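Rules for Robots: How People Work Safely Near Robot Arms
From the Numberg Science Pages for Young Readers
Friday, August 21, 2020

A robot arm is a machine with joints. Each joint has a motor, and each motor turns one part of the arm. A computer tells the motors how far to turn and how fast. The arm does what the computer tells it, even when a person's hand is in the way. For that reason, places that use robot arms have written rules.

This page explains the main ones. Some come from standards. A standard is a document in which experts have agreed on the right way to do something. Screws, plugs and bicycle helmets have standards. Robots have them too.

Words to know

Workcell: the space where a robot does its job. It has edges, and people know where the edges are.
Gripper: the part at the end of the arm that takes hold of things.
Reach: the farthest point the gripper can get to.
Hazard: anything that could hurt someone.
Risk: how likely a hazard is to hurt someone, and how badly.
Emergency stop: a control that halts the machine when it is pressed.

Rule 1. The robot has its own space

The first rule is about distance. The people who set up a workcell measure the reach of the arm in every direction. They also add the length of whatever the gripper might be holding. A robot with a long stick reaches farther than a robot with nothing. The workcell must be planned for the longer reach.

The arms must be fixed in place. An arm that moves quickly pushes back on whatever holds it up. If the mount is weak, the arm can shift, and then every position the computer knows is wrong.

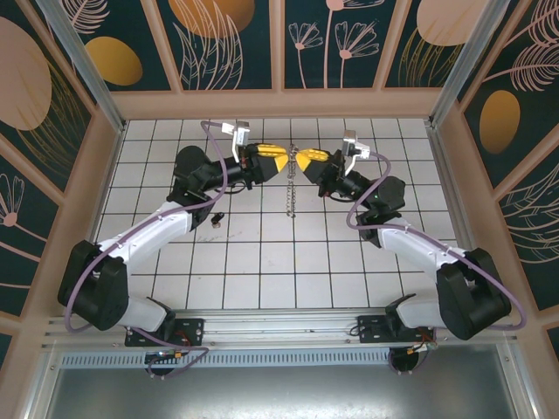

Two arms mounted on one rail, with their grippers on either side of a short chain.

When two arms share a workcell, there is a second problem. Each arm is a hazard to the other. The Vadus workshop guide deals with this in section 4. It says that before two arms work on one object, the program must be run at low speed with no object at all. Only after that may the object be added.

Rule 2. Find the hazards before starting

A risk check is a list. One person writes down each hazard, and a second person reads the list and adds what was missed. For a robot arm, the list usually includes these:

Pinching. Two parts close together, and a finger could be between them.
Striking. The arm swings and hits something.
Dropping. The gripper lets go of what it holds.
Snagging. A cable, sleeve or long hair gets caught.
Power. A damaged wire could give a shock or start a fire.

Next to each hazard goes an action. For pinching, the action may be a lower gripping force. For snagging, it may be a rule about tied-back hair and short sleeves. The best action is one that removes the hazard completely. A guard or barrier is the next best. A warning sign is the weakest, as a sign works only if it is read.

The Szűcs training course for new operators has a sheet with 37 lines for this. Many jobs do not fill all of them. The blank lines are crossed out with a ruler so that nothing can be added later without a new signature.

Rule 3. Cables need slack, and slack needs checking

An arm needs power and signals, and many arms have cables on the outside. A cable that is too tight will be pulled when the joint turns. A cable that is too loose can catch on another part. The right amount is enough for the joint to turn all the way in both directions, with a little left over. 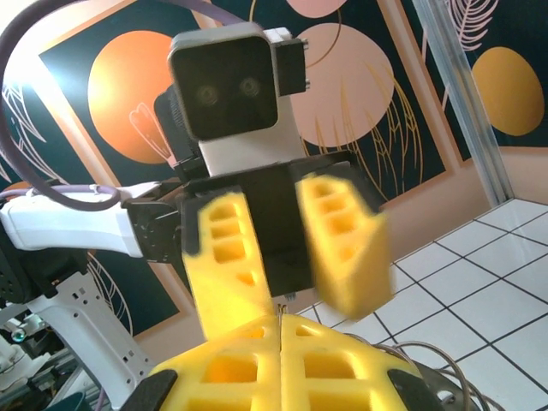 How do workers know when a cable is wearing out?
They look for cracks, flat spots and places where the outer cover has turned shiny from rubbing. They do this with the power off. A cable with any of these marks is replaced.

At Praro, which trains people to look after small arms, cables are inspected after every 200 hours of running time. The hours are written in a logbook. The logbook stays with the machine. If the machine moves to another building, the book moves with it.

Rule 4. Soft and slow where possible

A soft gripper pad bends a little when it presses on something. Bending spreads the push over a larger area. Softness lowers the risk but does not take it away, and the motor behind a soft pad can still be strong. Speed limits are set as well. While a new task is being tested, the limit is lower than it will be in normal running.

Small parts get extra care. Thin metal pieces, rings and pins can slip out of a grip and end up in a joint or under a mount. After a job with small parts, the floor of the workcell is checked before the next job begins. 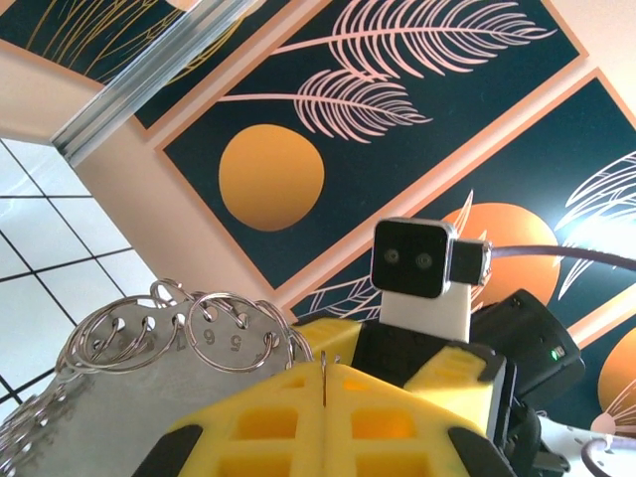

What should a person do if a part falls inside the workcell?
Leave it there, stop the robot, and wait until an operator says it is safe to reach in. A paused robot may start again, so pausing does not count as stopping.

Rule 5. The stop button is tested too

An emergency stop that has never been pressed may not work. It is tested at the start of each working day. The operator starts a slow movement, presses the button and watches the arm halt. The result goes in the logbook, with the time and the operator's initials.

After an emergency stop, the robot must not start by itself when the button is released. A person has to look at the workcell first and then give a separate start command.

Rule 6. Write it down

Each entry in a logbook has a number. The Vadus logbook had reached entry 2973 when this page was prepared. Most entries are one line long, such as "Stop button tested, good" or "Cable replaced, left arm." When something goes wrong, workers read back through the entries to find when the trouble began.

Rules are also reviewed. The next review of the Vadus guide is in November, and section 4 will be read first.

Something to try at home

Stand still and stretch out one arm. Turn slowly in a circle and have a helper mark your reach on the floor with tape. Now hold a ruler and do it again. Measure the distance between the two lines.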